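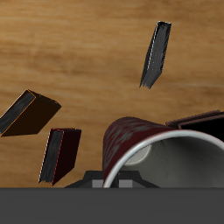 Memotdale — Arkuvmont Implements will open a parts and service depot in Pledport in November, giving grain and hay growers in the district a local counter for seeder, baler and auger parts. The depot will employ 15 people, five of them field mechanics. It will also have a training room where owners can go through operator's manuals with a mechanic before the season starts, with tables big enough for a few books and a mug.

The company has run its parts business out of Memotdale until now, and Pledport customers have had to order by phone or make the drive.

"Growers told us they were losing whole days over a bearing or a belt," said Hadiza Ajayi, general manager of Arkuvmont Implements. "We'll keep the common wear parts on the shelf — the rest will come up on the morning truck."

The depot will stock parts for 27 machine models, including the full Mishra line of air seeders. Chidubem Garba, who has managed the Memotdale workshop, will move to Pledport to run the new site. Counter hours will be 7 am to 5 pm, with longer hours at harvest.

Existing account holders do not need to reapply. Their account numbers and credit terms will carry over to the new depot.

Media contact: Margaux Marchal, Arkuvmont Implements, Memotdale

111 shares · 5 comments

Sign up for our newsletter to get company news by email.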